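3.2 Collecting the hand demonstrations

The Cronin set was gathered to train a policy for handling small household electronics with two hands. Earlier sets we had access to were made mostly of rigid objects with a fixed outline, such as blocks, mugs and boxes. A policy trained on those does poorly on objects with parts that swing or fold, and the shape of such an object can change while it is being held. We wanted examples where the person has to deal with this as part of the task.

All sessions were recorded at the Ultside office. The person stands at a table and wears gloves on both hands. Each hand carries its own tracker, mounted on the outside, and the glove readings give the bend of the fingers. A camera at the head records the view from above. The three streams are written to one file by the Kinumard recorder, which stamps each sample with the time on a shared clock. We did not try to hide the room behind the table. Office furniture is left where it stands, and the learner is expected to cope with it.

A session starts with a short calibration. The person holds both hands flat, makes a fist, then touches the thumb to each finger in turn. If the straps are moved after that, the calibration is repeated. We found early on that a tracker mount turned by even a small angle gave hand poses that looked fine in the viewer but did not line up with the object, so the check is now done again at the midpoint of each session -- even when nothing seems to have moved.

Instructions were kept short. For the router task the person was told to pick the object up, turn it, and put it down with the body flat on the table. Nothing was said about which hand to use first or where to place the fingers. The antennas could be moved or left alone. Between takes the person was asked to change the antenna positions, so that the starting shape was not always the same.

A take was marked as good if the object stayed above the table for the whole lift, both trackers were reported as valid, and the hands came to rest at the end. Takes that failed one of these checks were kept in a separate folder and were not used for training. After this step the router task had 311 takes from six people. The shortest sessions were dropped from the held-out split, which was built from one person only.

Labels were added by hand in Bralitz. Each take was divided into reach, grasp, hold, place and release. The boundary between reach and grasp gave the most trouble. With the gloves on, first contact is hard to judge from the head view alone, and the two labelers disagreed by up to 13 samples on some takes. We settled on the first sample at which the finger bend stops changing. This is a little late in most cases, but it can be applied the same way every time.

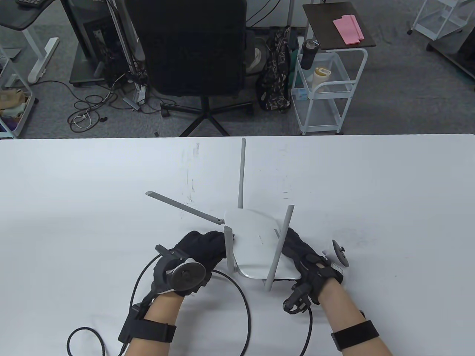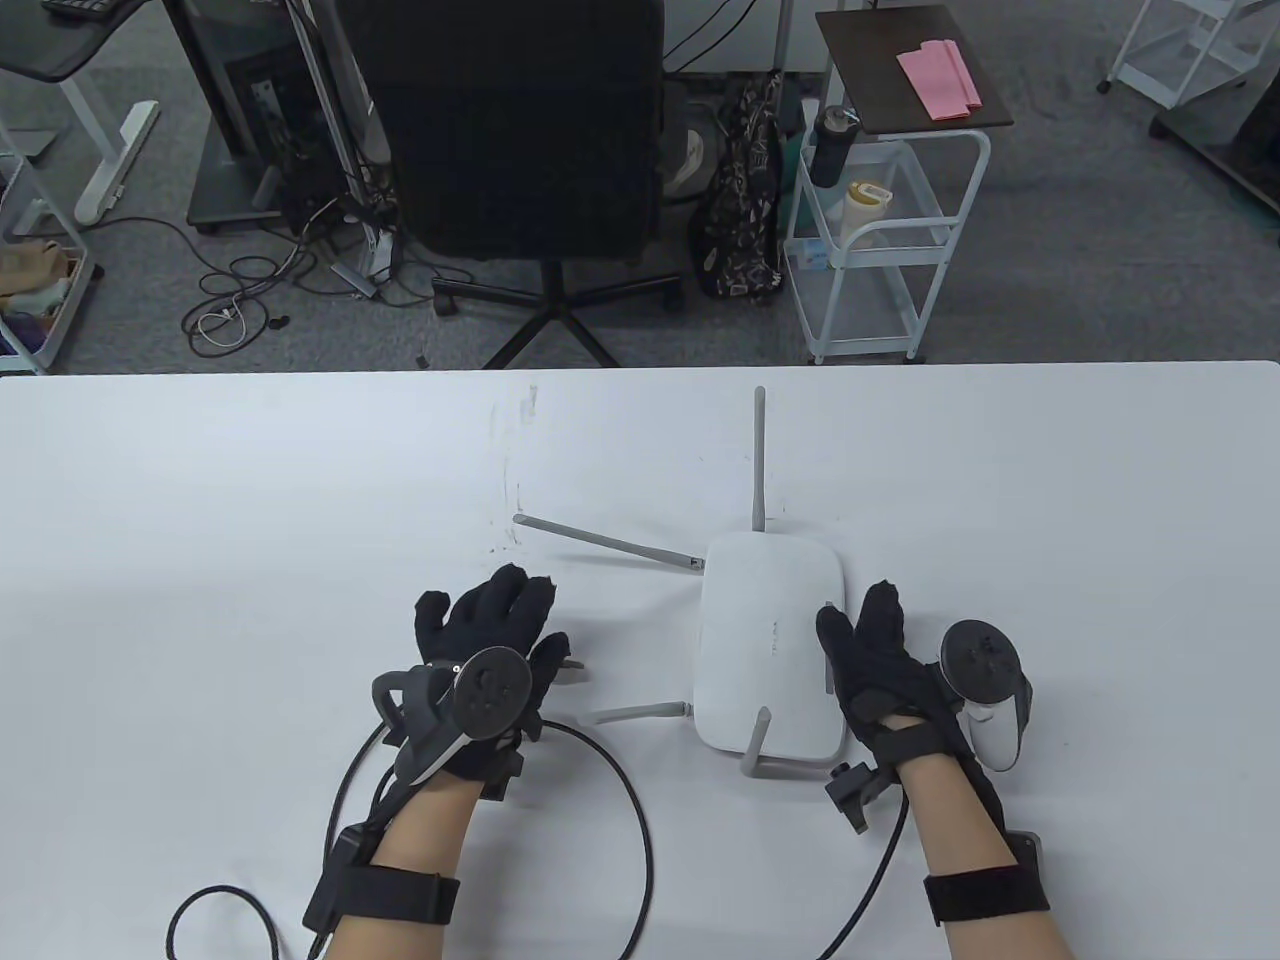 Figure 5. Head views from the router task. First image: both hands holding the router at a tilt. Second image: the router lying flat, with the left hand held just off it.

The cables were the main limit on how the person could move. They are long enough for the whole table, but a full turn of the object tends to wind them around the wrists, and people learned to stop short of it. As a result the set has few large rotations about the vertical axis. We tried to make up for this by rotating the starting pose of the object between takes, which covers the same final poses but does not give examples of the turn itself. The effect of this gap on the trained policy is taken up in the next section.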